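Tema - Kit de sustitución de dedos para pinza paralela

Referencia: Skundis 744
Estado: disponible
Contenido: 1 juego de dedos para una pinza, tornillería y hoja de montaje

Aviso de seguridad: cierre inesperado tras parada de emergencia

Este kit sustituye a los dedos de la primera serie de Tema. Si su pinza lleva todavía los dedos originales, lea este apartado antes de seguir trabajando con ella.

En marzo recibimos el aviso de un cliente cuya pinza se cerró sola al rearmar el equipo después de una parada de emergencia. El operario estaba retirando un vaso de entre los dedos y sufrió un pellizco en el índice, sin lesión grave. Revisamos la unidad en nuestro taller y reprodujimos el fallo en 3 de 20 rearmes.

La causa es doble. Por un lado, el dedo de la primera serie tiene un talón demasiado largo que roza con el soporte cuando la pinza queda parada a media carrera. Por otro, el controlador Yimer, con el firmware anterior a la versión 3, interpreta ese roce como una orden de agarre incompleta y la termina en cuanto vuelve la corriente. Con cualquiera de las dos cosas corregida el cierre no se ha vuelto a producir en nuestras pruebas, pero pedimos que se corrijan las dos.

Pinzas afectadas

Están afectadas las pinzas Tema de primera serie, con controlador Yimer y dedos de talón largo. El talón se reconoce sin desmontar nada: con la pinza abierta del todo, sobresale por detrás del tornillo de la base del dedo. Las pinzas de segunda serie salen de fábrica con el talón corto y no necesitan el kit.

La serie figura en la etiqueta de la caja y en el menú del controlador, apartado Equipo. Si compró la pinza de segunda mano, guíese por el talón y no por la etiqueta, porque los dedos son intercambiables entre series.

Qué hacer mientras llega el kit

- No meta la mano entre los dedos después de una parada, aunque la pinza parezca suelta.
- Corte la alimentación de la pinza antes de retirar la pieza.
- Rearme siempre desde fuera del alcance de los brazos.
- En equipos de dos brazos, aplique lo anterior a las dos pinzas. La parada es común, pero cada controlador se rearma por separado.

Tareas en las que se ha notado más

Los avisos posteriores llegaron casi todos de puestos que trabajan con piezas ligeras y huecas: vasos de plástico o de papel, tazas, envases. La pinza se detiene muchas veces a media carrera y el talón queda justo en la zona de roce. También cuenta el trabajo sobre tela. Un vaso tumbado entre pliegues obliga a bajar los dedos casi hasta la superficie, y ahí es donde los operarios tienden a ayudar con la mano.

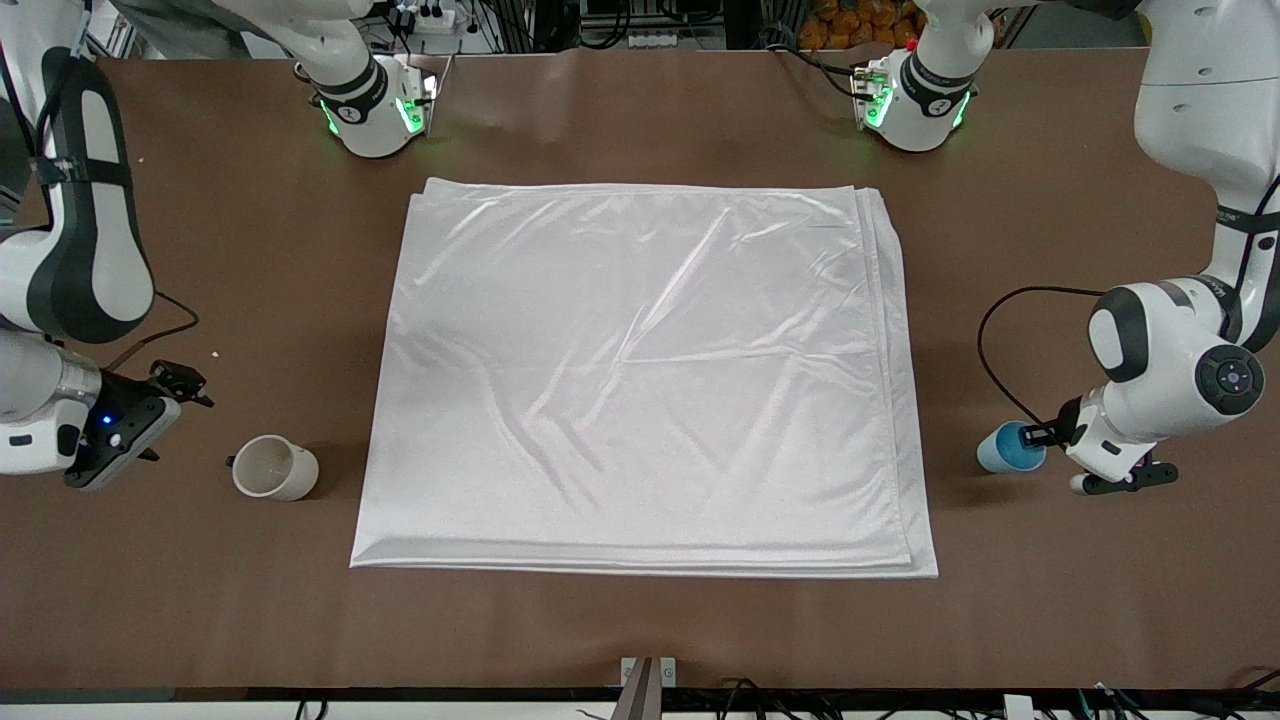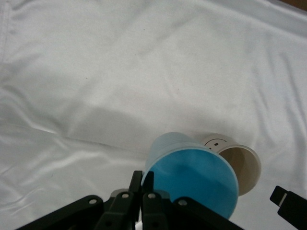 Telas y vasos sobre la mesa, con las pinzas junto a los vasos.

Montaje

1. Abra la pinza por completo y corte la alimentación. Espere a que el controlador se apague.
2. Afloje el tornillo de la base de cada dedo. No toque los tornillos del varillaje.
3. Retire los dedos y limpie el asiento con un paño seco.
4. Coloque los dedos nuevos con el talón corto hacia el soporte y apriete con la llave incluida.
5. Mueva los dedos a mano en todo el recorrido. No debe notarse ningún punto duro - si lo hay, repita desde el paso 2.
6. Conecte la alimentación, actualice el firmware y ejecute la calibración de carrera.

La calibración borra el valor de apertura guardado. Anótelo antes si sus programas dependen de él.

Compatibilidad

Pinza Tema, primera serie: sí
Pinza Tema, segunda serie: solo como repuesto
Adaptador Grudalitz: sí, con la versión plana
Adaptador Grudalitz acodado: no, el dedo derecho toca el codo

Precio y cambio gratuito

El kit es gratuito para los propietarios de una pinza afectada, incluidos los gastos de envío. Indique el número de serie al hacer el pedido y seleccione la opción Cambio por seguridad. Se envía un kit por pinza, así que un equipo de dos brazos necesita dos. Los dedos retirados no deben guardarse como repuesto: devuélvalos en el mismo embalaje.

Si su pinza se ha cerrado sola alguna vez, adjunte al pedido el registro del controlador. Se exporta desde el menú Diagnóstico y conviene hacerlo antes de actualizar el firmware - la actualización lo vacía.

Documentos

Hoja de montaje (PDF)
Notas del firmware Yimer, versión 3
Formulario de incidencia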